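Frequently Asked Questions: House Rules for Two-Arm Table Work
Clillov Shared Robotics Floor
Last updated September 2023

Welcome, and thank you for taking the time to read this before your first session with us! We know a page of rules is nobody's favorite reading, but most of what follows started out as a question somebody asked at the bench, and we would much rather you had the answer in hand before you sit down. If you have worked at one of our stations before, please skim it anyway, as a few things have changed since last year.

Who do these rules apply to?

Everyone who operates, resets or supervises a two-arm station, and that includes visitors who are only trying it out for an afternoon. They cover household arrangement tasks such as flowers, table setting, folding and tidying. The heavier benches at our Thambiah site have a separate sheet with stricter rules about standing distance, so please don't carry ours over to them.

Are these an official safety standard?

No, and we try to be very clear about that. These are house rules. They sit on top of the risk assessment for each station and the arm manufacturer's manual, and if you ever find that our page says one thing and either of those says another, follow the stricter of the two and write to us so that we can fix the page.

What has to happen before an episode starts?

The operator lays out the objects, moves both arms to their start pose with the grippers open and empty, and says "ready" out loud. The second person answers "clear" once hands and sleeves are out of the space above the table. Only then does recording begin. It feels a little theatrical the first few times, we know, but after a morning of it you will find yourself saying it without thinking, and we have had far fewer muddled starts since we brought it in.

How should I lay out the flower arranging task?

Put the vases near the middle, with a bunch on each side, so that each arm has something it can reach without crossing over the other. Bunches lie flat, blooms toward the back and stems toward the operator. Keep the ties on! A tied bunch can be picked up in one grasp, and a loose one turns into a different task altogether, with its own instruction text and its own folder.
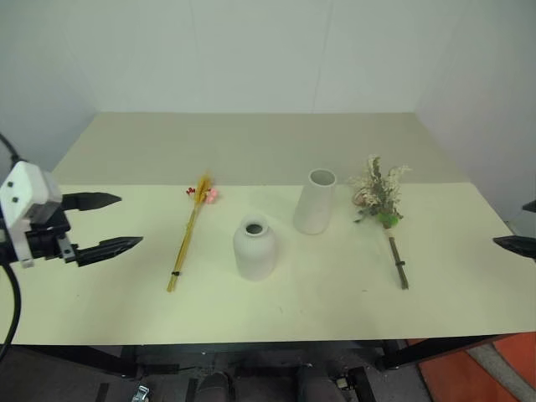

Within that general plan you are very welcome to vary things, and in fact we ask you to. Turn a bunch a little, swap the vases, bring one closer to the front edge. Please change the layout between episodes and leave it alone during them. If every episode begins from the same neat arrangement, we end up with a lot of recordings that all teach the same thing, and the people at the other end do notice.

Can I bring flowers or vases from home?

Please ask first. We like having new things on the table, but each object needs an entry in the object list before it is used. Stems that drip, shed heavily or have thorns are out, and so is anything you would be sad to see broken. Vases are used empty at every station. We do get asked about a splash of water for realism, and the answer is still no, as there are cables at both sides of the table and power underneath it.

How fast may the arms move?

The station limit is 200 millimeters per second at the gripper, and it drops to 30 in the last stretch before contact with anything breakable. Both limits are set in the Clisard control software, and operators should not change them. If you feel the slow zone is too slow for your task, tell your floor lead, who can request a review. Tharindu Fakir handles those and usually replies within a couple of days.

May both arms move at once?

Yes, as long as the fingertips stay at least 140 millimeters apart. The exception is a deliberate handover, where one gripper passes an object to the other, and for that you need to have completed the handover module. When in doubt, park one arm off to its own side and let the other finish.

Something fell over. Do I stop?

It depends on what fell and where it went. If a vase tips over and stays on the table, you may try to set it upright with the arms, and if you manage it, keep the episode and tag it "recovery." These are some of the most useful recordings we get, so please don't throw them away out of embarrassment! If something rolls off the table, end the episode. Never reach in by hand while the arms are live, even if you are quick, and even if the thing is just sitting there at your fingertips. Press stop, wait for the light to change, and then reach.

Where should my feet be?

Seated operators keep both feet flat on the floor and clear of the frame legs and crossbar. Closed shoes are required. Bags and drinks go on the shelf by the door.

How do I know an episode is good enough to submit?

Ask yourself whether someone who had only read the instruction would agree that it was carried out. For flowers, that means the stem is inside the vase, the vase is upright, and both grippers have let go and moved away. Hold still for a moment at the end before you stop recording. A bunch that leans is fine. A bunch resting against the outside of the vase isn't, however pretty it looks.

How often do I need a break?

No more than 64 episodes in a shift, and a proper pause away from the station whenever your shoulders start to complain. The number is a ceiling and never a target. We would be happier with fewer careful episodes than a full sheet of rushed ones, and your floor lead has been asked not to compare totals between operators.

Who looks at my recordings?

Our own review team first, and then the Flollberg project group, who check a sample from each station. Faces are not supposed to appear at all. If you think you or a colleague may have leaned into view, flag the episode and it will be held back until someone has looked at it.

When will this page change again?

The next review is in November. Suggestions can go in the notebook at the front desk or to your floor lead, and please include your station number so that we can come and see what you mean.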